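Astell project — collection gallery, batch two

Updated 8/6/22

Quick page, more words later. We are gathering examples of everyday hand work so the Gruria model has something real to learn from. Target is 3000 clips before December. We have 1000 checked and usable, and another 900 waiting on someone to trim the starts and ends. Help welcome.

How a session goes, for the people who keep asking. Two grippers, one per hand. Pick a thing up, hold it, put it down somewhere else. Then swap the things. Then do it again. Each run is 16 pickups and then a break, because wrists get sore and sore wrists make sloppy clips.

We let people use their own tables. Early on we cleared everything off first and the model got very good at bare tables and not much else. Now the rule is leave it how it is. Patterned cloth, toys, tape, boxes, all fine. Move anything that can spill.

Some notes on what we keep and what we throw out:

Keep — slow grabs, fumbled grabs, a second try after a miss. Fumbles are useful so please dont delete them.

Throw out — anything where the fingers never close on the object. Also anything shorter then a couple of seconds.

Labels go in the Bundetti sheet, one row per clip. Object, color, which hand. If you can't name the thing just write the shape.

Click for full size. Only the one up so far, rest of the batch is still uploading. 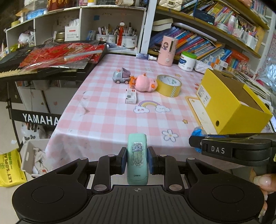
Lã wrote in to ask if the label should say what the object is or only what it looks like, as two people had put down different names for the same toy and the sheet now counts it twice. Fair point. Looks first, name second, and we will merge the doubles by hand.

Mint-green device held upright between the fingers, jellyfish-like cartoon on the sticker. Second gripper in from the right. Row in the sheet reads "rectangle, mint green".

Next up: soft things. Plush, cloth, bags. They squash and the finger gap ends up all over the place, so expect more retakes.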